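Call for Participants: Household Chore Assessment Panel, Second Round
4 September 2025
By Ehsan Bangash

Kosodard is recruiting 17 paid participants for the second round of its household chore assessment. The work consists of watching recorded and simulated attempts at ordinary home tasks by robot arms, scoring each attempt against a written protocol, and performing a matched set of the same tasks by hand at our Garville site. No background in robotics is required. Experience in cleaning, food service, home care, stockroom work or hotel housekeeping is preferred.

The question under study is narrow. For a given chore, at a given level of clutter, can a machine reach a result that a person who does the chore for a living would accept without redoing it? The first round, completed in March, relied on engineers as scorers. Agreement among them was high, but a small check group of working housekeepers rejected many attempts the engineers had passed. The most frequent disagreements concerned objects set down in the wrong place, objects left too near a table edge, and items moved that should have been left alone. The second round therefore uses scorers with trade experience.

Most of the material to be scored comes from the tabletop series, which is run in simulation before any task is attempted on hardware. The tables hold everyday items in untidy arrangements, and the instruction given to the arm is a single sentence of the type one would give a new coworker. 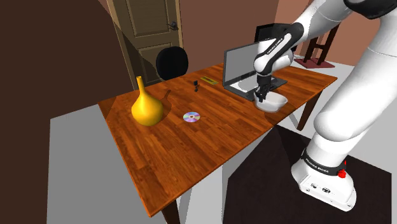

Tabletop series, simulated. Arm with its gripper fingers lowered into a white bowl; laptop, compact disc and yellow vase on the same table.

Each attempt is scored on four items: whether the named object was the one handled, whether it ended where the instruction called for, whether anything else was disturbed, and whether the scorer would have to correct the result. The fourth item is a plain yes or no and carries the most weight in the analysis. Scorers may add a written remark of any length. Remarks are read by the analysis group and are not edited.

Attempts are supplied as short clips from more than one viewpoint. A wide view serves for judging placement and disturbance. A close view from the gripper serves for judging the approach and the grasp, and should not be used alone to judge distance from an edge. Where the views appear to conflict, the scorer marks the attempt "unresolved" and moves on. Guessing is discouraged in the protocol and is detectable in the repeat set.
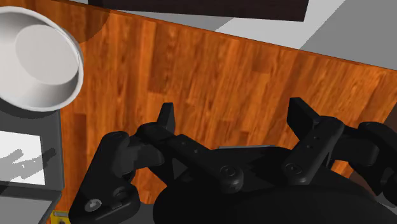

The full set contains 2360 attempts. Every participant scores 600 of them, drawn so that each attempt is seen by several people. A portion of the clips is repeated without notice to measure consistency. Scoring is done on a desktop or laptop computer, at home or on site, in sessions of no more than two hours. Phones and tablets are not supported by the scoring software.

The hand task portion takes one day in Garville. Participants clear tables, wipe surfaces, sort mixed small goods into bins and restock a short run of shelving. Times and errors are recorded under a participant code. These results set the human baseline and are not used to rank individuals. Travel from Stovstead is reimbursed at the standard rate; travel from farther away must be approved in advance.

Requirements

Participants must be 18 or older and able to read written instructions in English. At least one year of paid work in a relevant trade is preferred but may be waived. Normal or corrected vision is needed for the clips. The hand tasks involve standing for long periods and lifting light objects to shoulder height. Current employees of Kosodard or of Mohmand, which supplies the scoring software, are not eligible.

Payment

The fee is $2000 for the complete assignment, paid in two parts: half after the clip scoring is accepted and half after the day on site. Participants who withdraw early are paid for the sessions they finished. The fee does not depend on the scores given, and no score is treated as the right answer in advance.

How to apply

Send a one-page letter stating your trade, your years in it and the chores you do most often. Include one example of a finished job you would send back, and say why. A resume is optional. Address the letter to Sherif Chraibi, Panel Coordinator, Kosodard, Garville. Selected applicants will be asked to complete a short practice set before a place is offered, and the practice set is paid at the session rate.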